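The town that kept its night buses

The last bus out of Havdale leaves the station at ten past one in the morning. Most nights it carries bakery staff, a few hospital porters and whoever has missed the train. It calls at Drindard, crosses the river and turns round at Guselton, 41 minutes after setting off.

Plenty of towns this size lost their late buses years ago. Havdale came close. When the route was put up for closure, 1133 people signed a petition to save it, and the council agreed to pay for another winter. That was 7 years ago.

Passenger numbers are still modest. In April the service carried 905 people, with the early hours of the weekend much busier than the rest. Fares cover less than half the cost of running it, and the council makes up the difference from parking income. 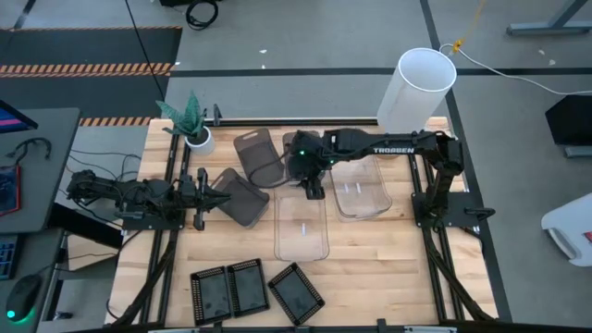
Two arms, one worktop: a Trossen arm on the right, with trays on the table.

Shift work is what keeps the seats filled. The industrial estate at Guselton has no railway station, and a taxi from the centre can swallow two hours' pay. Employers there once ran their own minibuses but dropped them one by one as the drivers retired.

Olatunji, the firm that runs the route, has made small changes. The bus now waits four minutes at the hospital, and after midnight passengers can ask to get off between stops. A plan to use smaller vehicles was dropped — they had no room for folded bikes.

The present contract ends next spring. Bidders have been asked to price the route with and without the Drindard stop, and people there have already started writing letters.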